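홈 | 발표자료 | 현장노트 | 문의
공유 31 · 댓글 11

발표자 노트 — 정리 작업 자동화, 사람 쪽에서 바뀐 것들
발표: 올라이아 살세도 (바로소 운영지원)
16/07/2025

1. 시작
- 인사 짧게. 마이크 확인. 물 가져갈 것
- 바로소가 뭐하는 곳인지 한 줄만: 가구 딸린 숙소 관리, 손님 나가면 정리하고 다음 손님 받음
- 객실 약 600개. 정리팀 31명. 이 숫자 두 개만 기억해 달라고
- 오늘은 기술 얘기 거의 안 함. 로봇 팔 사양 궁금한 분은 끝나고 엘리스 요라스한테 (앞줄에 앉아 있음, 손 들어달라고 하기)

2. 왜 시작했나
- 처음 제안은 호나노 쪽에서 옴. 탁자 위 물건 정리, 딱 그것만
- 우리 쪽 반응: 침대도 아니고 욕실도 아니고 왜 탁자? → 정리팀한테 물어보니 탁자가 제일 귀찮다고. 두고 간 물건, 제자리 물건, 버릴 물건이 섞여 있음
- 마르셀리노 카베요가 한 말 그대로 읽기: "침대는 손이 알아서 하는데 탁자는 매번 생각을 해야 돼요"
- 여기서 잠깐 쉬고 넘어감

3. 바뀐 것 (제일 중요, 시간 여기다 쓸 것)
- 순서. 예전엔 방 하나를 한 사람이 처음부터 끝까지. 시범 객실은 탁자 빼고 나머지 먼저, 탁자는 나중에 확인만
- 확인만 한다는 게 생각보다 피곤함. 직접 하는 것보다 지켜보는 게 더 지친다는 사람 꽤 많았음. 이거 꼭 말하기
- 새로 생긴 일: 물건 이름표 목록 관리. "책", "뚜껑 있는 그릇", "모르는 것". 모르는 것 칸이 제일 빨리 참
- 누가 그 목록을 고치나? 초기엔 엔지니어가. 지금은 정리팀에서 에밀리아노 아리에타가. 급수 조정은 한참 뒤에야 됨. 늦었다고 인정할 것, 변명 길게 하지 말기
- 분실물 책임 문제. 팔이 옮긴 물건이 없어졌다고 하면 누구 잘못? 규정에 없었음. 11월에 문구 새로 넣음: 마지막 확인한 사람이 아니라 운영팀이 책임진다
- 이 문구 들어가고 나서 분위기가 좀 풀렸음

4. 연습용 방
- 실제 객실 넣기 전에 시뮬레이션에서 먼저 돌림. 드루벤 팀이 방을 만들었음
- 정리팀도 와서 봤음. 처음엔 게임 같다고 웃다가 나중엔 지적이 막 쏟아짐
- "의자를 그렇게 두면 사람이 못 지나가요" 같은 것. 엔지니어들이 못 본 것들

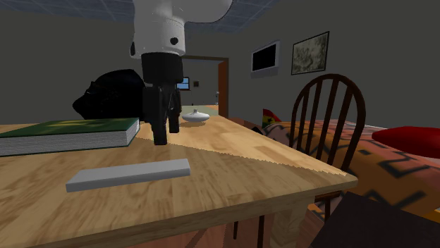

읽는 시간 11분

- 그리퍼 비어 있고, 손가락 앞쪽에 길쭉한 회색 막대. 왼쪽에 두꺼운 책, 뒤쪽에 뚜껑 있는 흰 접시
- 청중한테 물어보기: 여기서 뭐부터 치우시겠어요? 대답 두세개만 받고
- 우리 팀 대답은 갈렸음. 막대부터라는 사람, 책부터라는 사람. 접시는 깨질까봐 마지막이라는 의견이 다수
- 책 뒤 검은 덩어리. 뭔지 모르겠죠? 이런 게 "모르는 것" 칸으로 감. 그 다음은 사람이 판단
- 탁자 뒤쪽만 밝고 앞쪽은 어두움. 발타사르 페냘베르가 그늘진 쪽도 꼭 시험하자고 고집했음. 객실 커튼 상태가 제각각이라
- 의자랑 침대 넣은 것도 이유 있음. 빈 공간에 탁자만 있는 방은 우리한테 없으니까

5. 안 된 것
- 정리팀 교육 20분으로 잡은 것. 말도 안 되게 짧았음. 다시 햇음
- 멈춤 버튼 위치를 교육 자료 맨 뒤에 넣은 것. 맨 앞으로 옮김
- 그리만스에 보고할 때 절약 시간만 쓴 것. 확인하는 시간은 뺐었음. 현장에서 바로 항의 들어옴, 항의가 맞았음
- 이 부분 빨리 넘기지 말것

6. 질문 예상
- 인원 줄었나? → 아니요, 31명 그대로. 다만 신규 채용은 멈춘 상태. 이것도 숨기지 말고 말하기
- 정리팀이 좋아하나? → 사람마다 다름. 마르셀리노는 좋아함, 에밀리아노는 목록 일은 좋은데 지켜보는 일은 싫다고
- 침대도 할 건가? → 계획 없음. 물어보면 그냥 없다고
- 비용 → 답 못함, 메일로

시간 남으면 이름표 목록 첫 버전 보여주기. 없으면 바로 엘리스한테 마이크 넘김

이전 글 | 다음 글 | 목록으로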